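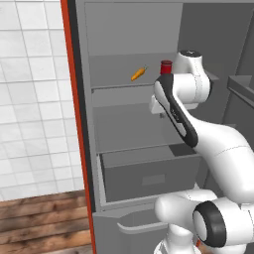

Roland Bellamy wrote in to say I should quit fiddling with controllers until I've sorted out where my cameras go, and that a robot that can't see the shelf won't be saved by smoother motion. He left that under my February post and I grumbled at it for a good while. Then I spent a whole weekend on cameras, so, fine, Roland, you win that one.

For anybody new, I'm running a simulated kitchen in Mender on my home computer, with one white arm and one fridge, and the job is to get things off the shelves. I've been testing with the carrot and the red container with the lid. They're both on the upper shelf and they're both annoying in their own way. The carrot lies at an angle, so the gripper has to turn to match it. The container stands up straight, which sounds easier until the arm comes in a little low and whacks the shelf edge (this happens A LOT).

I had two controllers to compare, Lolach and Adebisi. Lolach is the one I've used all along. It plans the whole reach first and then goes, and if the plan is bad you get to watch it be bad from start to finish. Adebisi corrects itself as it moves. I gave each one 20 tries at the carrot with the camera looking in from the open side of the fridge. Lolach got a decent number, Adebisi got 5 more than that, and I was all set to write a glowing post about Adebisi and call it a day.

But then I moved the camera! I wanted to try it low and tight on the arm, thinking a close view would help with the last little bit of the reach, where most of my misses come from. Great idea on paper. What I forgot is that an arm is a big chunky thing and it has to go somewhere, and when the camera is right up against it, the place it goes is straight across your view.

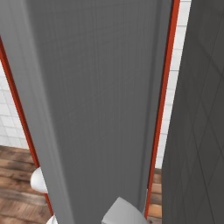 Adebisi hated it. It leans on the camera the entire time, so whenever a link swung through the middle it would stop, back up, creep forward again and stop. I let one run go 2804 steps before I killed it, and it was still dithering. Lolach didn't care nearly as much, seeing as it had made up its mind before the arm got in the way. Same arm, same fridge, and my ranking flipped over just from moving the camera.

I did try the lazy fix, which was tipping the camera a few degrees at a time and hoping. It got me a bit more floor and a bit more tile and no more carrot. Backing it away from the arm worked better. I've now got it sitting farther out and higher up, and Adebisi is back to behaving itself, mostly. It still gets twitchy when the elbow comes around.

Next thing I want to do is run both views together and let Adebisi pick whichever one isn't blocked. The folks on the Grurkbridge board say that slows everything to a crawl on an older machine like mine, so we'll see. If you've done it, tell me what settings you used, please, and I mean the real numbers! I'd also like to get to the drawer under the middle shelf at some point. I haven't even started on drawers.

Posted 5/27/18

Blog > Robots > Simulated Kitchen > Cameras

Home About Archive Projects Contact

Search this blog Enter keywords Go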